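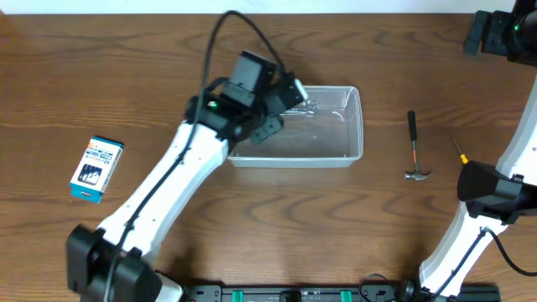 Visit to the Nwosu returns and repair works, Bultthorpe
Wednesday, April 3, 2024

I went up on the early train with Gunther Wunderlich, who is looking at similar work for our own site at Ilow. We were met at the gate by Dindo Umali. He runs the day shift and had set aside the whole morning for us.

Nwosu takes in hand tools and small household goods that have been sent back to shops. Each item is taken out of its packing, checked, sorted and either put back on sale, repaired or stripped for parts. The works employs 16 people on the day shift and fewer at night. Last month they handled 1181 returns on the sorting benches alone, and Dindo said it was a quiet month.

## The benches

Until September all the sorting was done by hand at one long bench by the loading door. It was cold, and people swapped places every hour to share out the draught. The manual bench is still there and still used for anything heavy or broken.

The new work is done at three smaller tables in the old paint store. Each has a pair of arms fixed to a rail along the front edge, with a shallow clear bin between them. The arms are white with black grippers and are smaller than I had expected. At the table we spent longest at, the left arm was down in the bin with a little see-through piece, and a hammer and a screwdriver lay on the wood over to the right. I asked why the tables were wood and was told they were what the building had.

The system is called Gesari. Dindo uses the name for the arms, the software and the job itself, so people are "on Gesari" for the morning.

## What people do now

One person looks after each table. They bring the goods, lay them out, watch, and step in when something is dropped or put in the wrong place. They also write up each fault on a sheet. Gunther asked to see the sheets and read through a week of them. Most entries were about clear plastic: blister packs, bags, small lids. These are hard for the arms to pick up cleanly and the staff have learned to keep them apart where they can.

Nobody has lost a job so far. Two people who were due to retire have not been replaced, and I think that should be said plainly in any report we make. The rest have kept their hours and their rate. There is a small extra payment for table work, which the people on the manual bench do not get, and this has caused some bad feeling – Dindo raised it himself before we could ask.

We spoke to four of the staff in the canteen. Two liked the change, mainly for their wrists and shoulders. One found it dull and had asked to go back to repairs. The fourth said the work was lighter but that she talked to people less, as the paint store has room for only a few at a time. They now rotate every 15 working days. She would like it to be weekly.

Training takes three days. The first is spent on stopping the arms safely and the other two on laying out goods and filling in the sheets.

## Speed

The arms are slower than a person. Dindo was clear about this, and we could see it for ourselves. The case for them rests on the late shift, when it is hard to find staff, and on small repeated jobs such as moving parts in and out of bins. For mixed returns the manual bench still does better.

## Points for Ilow

- Settle the pay question before any table is put in.
- Ask for a room where people can work side by side.
- Copy the fault sheet. Dindo has promised to send a blank one.
- Gunther to check the power supply in our packing room.

Lunch was provided. The return train was late and we got in just after seven.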